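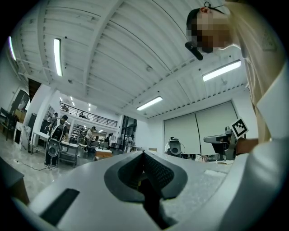 Notebook, handheld gripper work, Trerkton hall. December.

09.10
Picking up from last time. The question is still whether the tag on top of the gripper is worth keeping now that the camera does most of the tracking. Boros (the trajectory code) can run with the tag, without it, or with both and a weighting between them. So far we have only compared the two on short reaches at one table, and the answer from that was "no difference", which I don't trust. Short reaches are the easy case.

Plan for the day: one task, 11 operators, everyone does it with the same script. Pick up a block from the left tray, carry it across the table, put it in the right tray, return to the start mark. Slow version first, then at whatever speed feels natural. Each recording is processed later in three ways: camera only, tag only, both.

Task script is in the Brirnia folder under "carry". Please use that copy and not the one on the shared desktop, which still has the old start position.

09.45
Calibration. Did the lens calibration again for both units. The second unit gave a worse fit than the first on the first try. Repeated it with the board held closer to the corners of the view and it came down to match. Note for whoever does this next: the corners matter far more than the middle with these wide lenses. If you only wave the board about in the centre you get a lovely number and a useless calibration.

Clock sync done by the usual method, tapping the two grippers together and lining up the spike. Checked by eye on the plots.

10.30
First operators. Told them to begin from the start mark with the fingers open and to wait for the word before moving. Two of them set off early, so those runs have no still period at the start and Boros can't settle the gravity direction. Marked as bad and repeated. Changed the script so that the wait is read out as a separate step.

Cables: one got under a foot. Nothing pulled out, but the run has a jerk in it near the end. Kept the recording, flagged it.

11.50
Had a look at the early slow runs while the rest carried on. Camera only is good for most of the carry and then drifts as the operator turns back to the start. Wondered if it was the ceiling. From the gripper's point of view most of what is overhead in here is ribbed panel, all the ribs look alike, and the tracker may well be matching one rib to its neighbour. The light fittings ought to help, but there aren't many of them and they are bright enough to wash out.

Test for this: mask the upper part of the view and process the same recordings again. Started that on the spare machine.

13.40
Mask result. Drift on the return leg is smaller with the ceiling masked, but three runs that were fine before now lose track altogether when the operator leans in close and a sleeve covers what is left of the view. So masking swaps a small error for an occasional total loss. Not a fix. A softer version might do it, where features on the ceiling count for less but aren't thrown away. Written up as a to-do in Boros.

Sleeves are a point in themselves. Loose white ones fill a good part of the view and they move with the hand, so the tracker sees a large area that is nearly still relative to the camera. Will ask people to roll them up for half of the next batch and compare.

14.30
Tag only. As expected it is very steady when the tag faces the fixed camera and gives nothing when it is tilted too far over. The carry itself is fine. The placing is where it goes, as people tip their wrist to get the block down flat. Some tip far more than others. The tag is lost at the very moment we care about most.

Both together, default weighting: better than either on the slow runs. On the natural speed runs there is a small jump each time the tag comes back into view. It is visible in the plots as a step and would be learned by any policy trained on the data, so it needs smoothing out before anyone uses these.

15.45
Finished. 774 recordings for the task counting earlier batches, 300 of them from today's script after throwing out the bad ones. Copied to the Lurnetbridge disk and checked that the file sizes match. Originals stay on the units until the copy has been opened and read properly.

Where this leaves the tag: keep it for now. The earlier "no difference" came from reaches that never turned back on themselves, so the camera never had time to go wrong. On the longer carry it does make a difference.

To do
Lower weight for ceiling features in Boros, then run the slow set again.
Blend the tag back in over a short window instead of all at once.
Sleeves up, sleeves down comparison.
Try a second tag on the side of the body, to catch the tipped wrist.
Tape the cables down before the next session.
Delete the old script from the shared desktop.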